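MEDIA RELEASE
August 2023

Katene's shared desks get their tops back

Dillico, which runs the Katene co-working floor, has finished its long-promised desk tidy. Members may now put down a laptop without first relocating someone else's stapler.

The work began in January with an inventory of everything living on the desks. It reached 1,070 items, of which 6 were claimed. 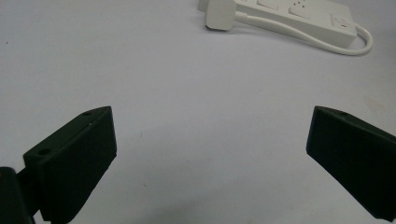
Joinery firm Arkwood supplied the pale grey tops, a colour chosen after four meetings and one walkout. Under the new house rules, anything left out overnight goes to the lost property cupboard, which is already filling nicely.

Power was the harder negotiation. The old arrangement relied on double adaptors and goodwill, and the goodwill ran out first. Trollero, the fit-out contractor, recommended white power strips with a separate switch for each outlet, so phone chargers can be turned off without also ending a neighbour's video call.
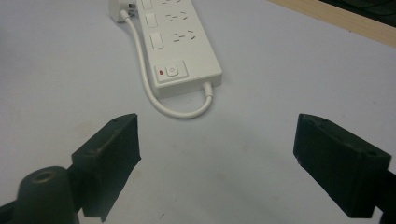
Members are asked to keep cables flat and coffee elsewhere. Desk bookings are open now, and the first 100 include a hook for your bag.

Media enquiries: Dillico front desk, Katene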